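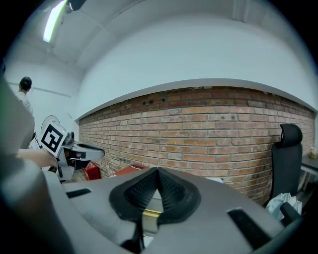
Desk and drawer box FAQ
Bremwood shared studio, updated 2021-11-27

What goes in the small metal drawer?
Cutting and marking tools only. Put them back at a slant if they won't lie straight, and slide the blades in first. Paper clips, tape and chargers go in the Albers cabinet by the door.

Can I move the box to another table?
Please don't. It stays on the white table against the brick wall, next to the red book, so the next person can find it. The drawer pulls out from the front – keep that side clear.

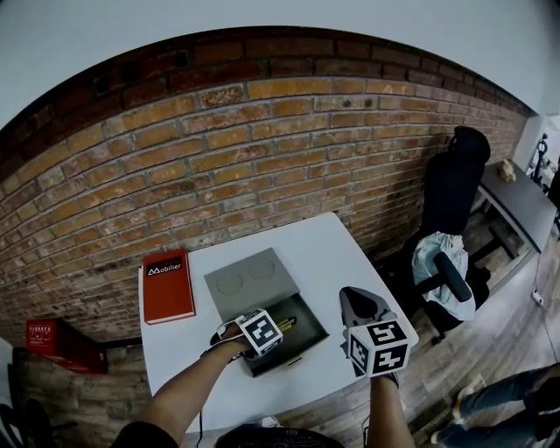 If the drawer sticks, take everything out before you pull harder. Tell Tatiana Holub if it still won't run, and quote item number 627 from the studio list.

Who can borrow the Mobilier book?
Any member, for up to 10 days. Sign it out with Xiomara Alcantara and lay it flat when you bring it back.

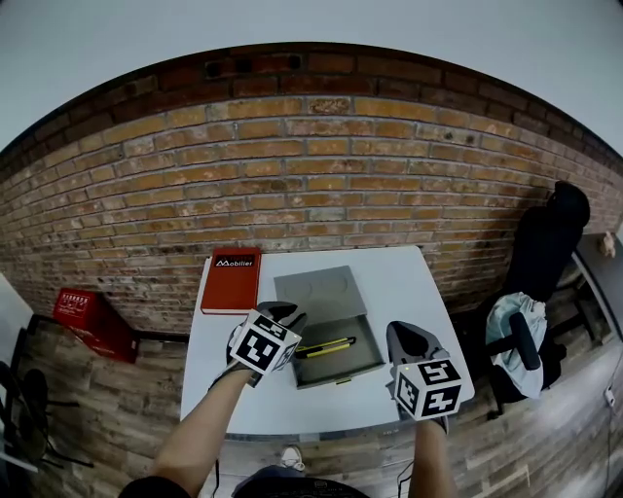

How do I clean the top of the box?
Wipe it with a damp cloth and dry it right away. Skip scouring pads – they scratch the metal.

Where do new blades come from?
We order them in packs in June. Spares are on shelf 3 of the Albers cabinet, and used blades go in the tin beside them.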